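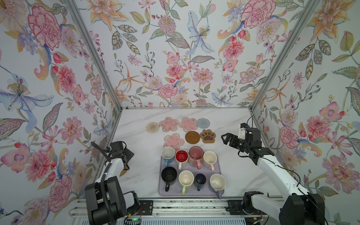
Reading time: 2 min

The break room procedure at Grestwood ran to 27 clauses, and the narrator had written 10 of them. Clause 4 concerned mugs. Mugs were to be stored upright, handles clear of one another, and signed back to the tray by the close of shift.

I had joined the firm from Winateo, where mugs were kept on hooks and the matter was considered settled. At Grestwood it was reopened each January. Form 56 allowed any employee to propose an amendment, and on a Wednesday I received one. It was typed and unsigned. It read: "The mugs should be put out before we arrive."

I returned it for clarification. Which mugs, on what surface, by what time. The form came back with one line added – "On the coasters. You know which is mine."

I did not. I consulted the inventory for the Tennant wing, which listed 87 items of crockery by color and supplier, and no owners. I consulted the Nuvberg manual, which dealt only with breakage. At ten past six the next morning I took the mugs off the tray myself and used the coasters until I ran out of coasters.

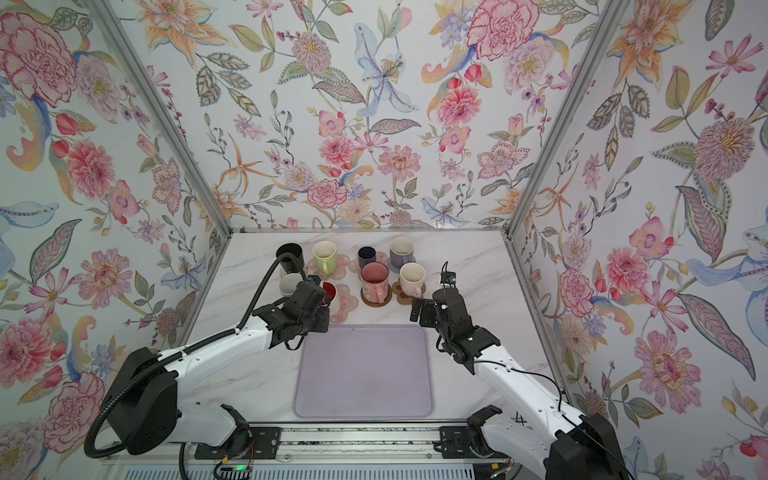 Mugs off the tray, Clause 4 as amended.

By nine the dark navy one was gone. I recorded the time and the coaster, pink, flower-shaped. Under "owner" I wrote "known to the office," and then I went back to my desk and waited to hear somebody put it down.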